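4.2 Comparing two finger sets on the dual-arm station

Run this check after fitting the Ondlow fingers or returning to the Giltness set. Use the same towel for both.

1. Set grip force to 48 on both controllers.
2. Lay the folded towel flat, midway between the arm bases.
3. Jog each gripper down beside its edge of the towel at speed 10.
4. Check that the cable above each wrist has slack – a tight cable shifts the force reading.

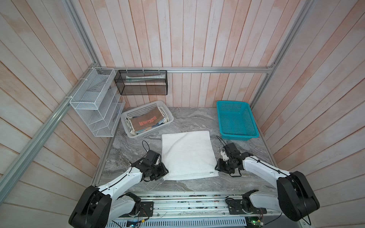

Ernley's bench notes add that the Ondlow fingers pick up a single layer more often than the Giltness set, but only with the approach angle held at 77 degrees; at steeper angles they take the whole fold.

5. Close both grippers, lift, and hold for 3 seconds.
6. Log the number of layers held on each side, then release.
7. Repeat steps 2 to 6 until 10 lifts are logged for each finger set.

Note: Refold the towel between lifts.

CAUTION: Do not change fingers with the controllers enabled. Press STOP on both first.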